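3.2 Layout of the shared table

The study by Caron and Quintero treats kitchen clutter as a question of placement – where an item ends up once cooking stops. Our own layout follows the Illard protocol, in which food and tableware share one white surface and no shelf or drawer is provided.
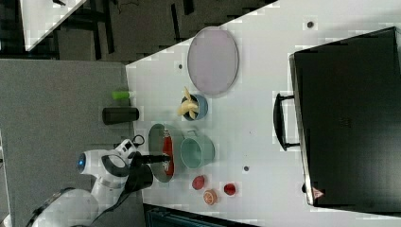
Items were grouped by use before coding began. Tableware formed the first group, food the second, and condiments a third, since coders disagreed on whether a sauce belongs with food or with containers.
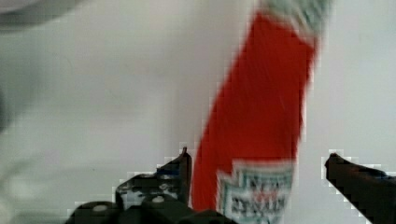

Figure 2. Red bottle, resembling a condiment bottle, with a green-bordered white label.

Condiments produced the most disagreement in the November round, and the third group was kept for that reason.

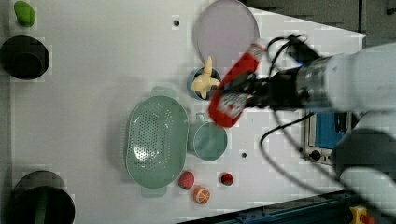 Nesting is coded separately from contact. An item is nested when another item holds its weight, and in contact when the two merely touch or overlap. The banana in the blue bowl receives both codes, as it rests in the bowl and also overlaps the edge of the plate. The mug beside the colander is coded as tableware. 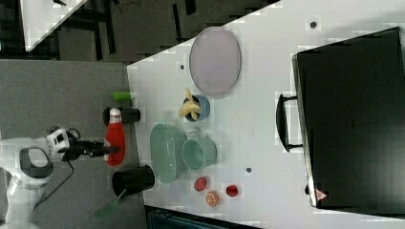
Distance to the table edge was recorded last. Moulin resolved the remaining cases, 49 in all, using the Clandar scale.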